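Über uns

Bralano ist eine Forschungs- und Entwicklungsgesellschaft für Automatisierung in Haushalt und Werkstatt. Im Mittelpunkt unserer Arbeit steht die Frage, welche alltäglichen Handgriffe Maschinen heute zuverlässig übernehmen können und welche weiterhin dem Menschen vorbehalten bleiben.

An unserem Standort in Ololcombe beschäftigen wir 12 Mitarbeiterinnen und Mitarbeiter in den Bereichen Robotik, Simulation und Arbeitssicherheit. Für unsere Auftraggeber prüfen wir Tätigkeiten wie das Einräumen von Geschirr, das Sortieren von Kleinteilen und das Betätigen von Schaltern und Hebeln. Unser Prüfverfahren Goven umfasst 4 Stufen. Die ersten 2 finden vollständig in der Simulation statt, mit jeweils 4000 Durchläufen je Aufgabe.

Nach unserer Einschätzung sind eng umrissene Arbeitsschritte an der Werkbank bereits gut beherrschbar. Im Haushalt gilt dies nur eingeschränkt. Wechselnde Lichtverhältnisse und unbekannte Gegenstände führen weiterhin zu Fehlgriffen.

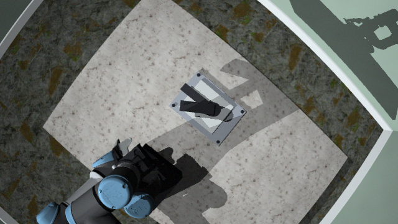

Simulation: Roboterarm mit Greifer vor einer verschraubten Platte auf heller Steinfläche

Die Ergebnisse werden Auftraggebern in einem schriftlichen Prüfbericht übergeben. Partner für die Erprobung in der Werkstatt ist die Firma Oravec.

Stand: 4. Dezember 2019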